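How to Write a Complaint Letter That Gets Read

Most complaint letters are written at eleven at night by someone who has just been on hold. They are wonderful to write and awful to read. The person opening yours has a stack of them, a lukewarm coffee and the power to refund you, so it pays to be the easy one in the pile.

I have written a fair number of these. My masterpiece concerned a Plirine dehumidifier and ran to six pages. It got me a coupon. The one that got me my money back fit on half a sheet.

What you need

Your order number, your receipt, and one night's sleep.

Step 1. Find out where to send it

The chat window on the company's site is a fine place to practice typing. For a real reply, look for a postal address or a complaints email, usually hidden in the terms and conditions under a heading like "Disputes." Castillo keeps theirs in the footer of the returns page, in gray type on slightly grayer type.

Step 2. Say what you want in the first line

"I am writing to ask for a full refund of $322 for order such-and-such." Now the reader knows which form to pull up. Everything you had planned to say about loyalty and your late mother's faith in the brand can wait, possibly forever.

Step 3. Tell the story in date order

Keep it dull. Ordered in November, delivered with a cracked lid, called twice, promised a call back, still waiting. Leave out how you felt at each stage – the dates will do that for you. If you spoke to someone and wrote down a reference number, put it next to the call it belongs to.

Step 4. Attach copies

Send copies of the receipt and any emails, and keep the originals in a folder you can find again. Label each one and mention it in the letter by its label. Three attachments is plenty for most disputes over a kettle.

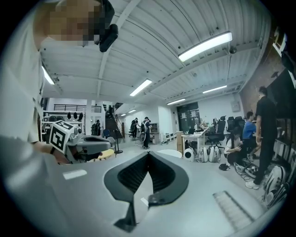

Step 5. Set a deadline

Give an actual date. "Please reply by 2nd January" works far better than "at your earliest convenience," which companies take to mean never. Then put it on your own calendar, or you'll be the one who forgets.

Step 6. Cut the adjectives

Read it through and take out "appalling," "disgusted" and anything in capitals. If a sentence made you laugh while you were writing it, that one goes too. (I still miss my line about Kistasell and the Bermuda Triangle.)

If the date passes

Send the same letter again with a short note on top saying what you'll do next, such as disputing the charge with your card company. Only threaten things you're willing to do. I once promised to drive to the Ternanwood depot in person, and it's a long drive.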